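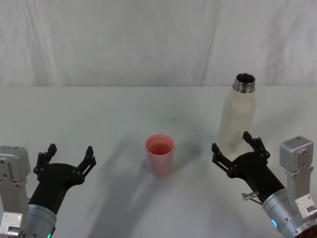 The Flarkstead cell is a two-arm tabletop robot station used for bottle and cup handling. It was assembled by the Braltudo workshop in Flarkstead and is best known for its written upkeep routine, the Privia schedule, which other small benches have since copied.

Setup

The arms face each other across a white table with a plain cloth hung behind it. Each arm ends in a black two-finger gripper driven by a linkage. An indicator light on each wrist is checked at startup, before either arm is moved. The standard test objects are an insulated bottle, used with the cap off, and a plastic cup. The bottle is filled to 650 grams total for load checks and left empty for alignment.

Finger alignment

Alignment is done one arm at a time. The operator opens the gripper fully, brings it level with the bottle and closes it at low force. Both pads should meet the bottle together. If one arrives early, the bottle leans, and the linkage on that side is adjusted in steps of 2 millimeters.

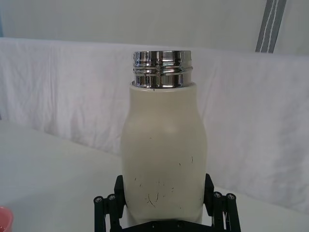 Wrist-level view of a gripper on the bottle. Dark scuffs mark the lower part of the body.

Pads are replaced after 35 hours of gripping. The pivot screws are checked at the same time, as a loose pivot gives the same symptoms as a worn pad – a slow twist of the object during a lift.

Holding check

After any adjustment, one arm grips the bottle around the middle and holds it upright while the other waits with its fingers open. The cup stays on the table between them as a position reference. 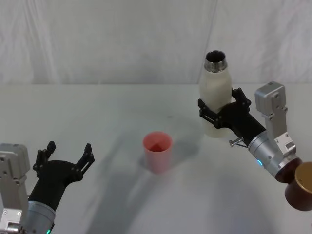 The hold lasts 12 minutes. Slip is measured against a pencil line on the bottle, and any movement sends the arm back to alignment. The Adeyemi variant of the schedule drops the pencil line and relies on the wrist camera alone.

Categories: Robot workcells | Maintenance procedures | Grippers

This site uses cookies to remember your reading settings. Accept | Manage

Back to top | Contact the editors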